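The Manager Who Never Makes a Trade

December 29, 2019

Dewanti Lubis has not traded a player in six seasons. She runs a team called Multberg in a twelve-team league that she joined through an old job, and she has finished in the top four every year since the first. Other managers send her offers most weeks. She reads them, says thank you and turns them down.

"I used to answer with a counter-offer," she says. "Then I'd spend my lunch break thinking about somebody's backup tight end. I stopped."

Her league, Garkari, began as an office game and outlived the office. The company closed its local branch, the managers moved to different towns, and the draft went online. Only the rules stayed as they were. There is one quarterback slot, two running backs, three receivers and a flex, and half a point for every catch. The entry fee is 40 pounds, the same as it was at the start.

Lubis drafts from a single sheet of paper. In April, well before most of her rivals have looked at a ranking, she writes down every player she would be content to own for a whole season. By the time the draft comes round the list has been cut down and rewritten many times. Anyone with a new coach gets a small cross. Anyone over thirty who plays running back is taken off.

She does her waiver claims in the kitchen before work, while the bread is in. The rule is that she has to be finished by the time breakfast is.
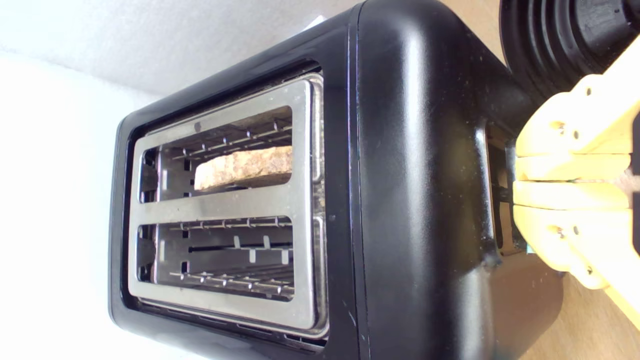
A slice of bread in a toaster.

The time limit suits her because she thinks most claims are a waste. This season she made fewer than any other manager in Garkari, and two of those were kickers. Arruda, the team that won the regular season, changed its bench almost every week and finished only one win ahead of her.

They met in the semi-final. Lubis had a receiver who had done very little for a month, and the message board was full of advice to sit him. She left him in. He caught two passes. Her running backs made up the difference and she won by 6 points.

She lost the final to a team called Hetard, whose manager had picked up a second-string running back when the starter was hurt. It was the kind of claim she would not have made, and she says she would not make it next year either.

"He was right and I was wrong, that week," she says. "But I've seen what he drops to make those moves. He dropped my best receiver in October. I just happened to be first in line."

Over six seasons the league's own records show 381 completed trades, with Hetard involved in more of them than anyone else. Its manager has one title from all that work. Lubis has two.

She has already had an offer for next season, for a pick she does not yet hold. She read it, said thank you and went back to her list.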